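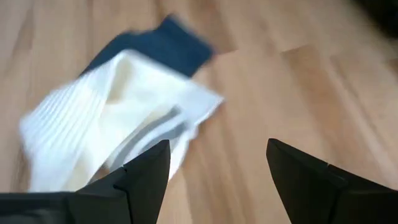

*Fig. 1. Wrist view: white and navy cloth on the wood surface, fingers open.*

## Session 6: Your first cloth picks

Tonight the Gonano arm finally meets fabric, and I can't wait! Cloth never lands the same way twice (that's the fun of it).

Before you run anything:

- Home the arm and load the Ogura profile.
- Set the closing speed to 200. The default of 649 is much too fast for fabric.
- Aim for a fold or a corner that stands clear of the pile.

Note how the fingertips look sharper than the cloth in Fig. 1. Try refocusing at pile distance and compare.

Save your logs in the Nenent folder before you leave the workshop.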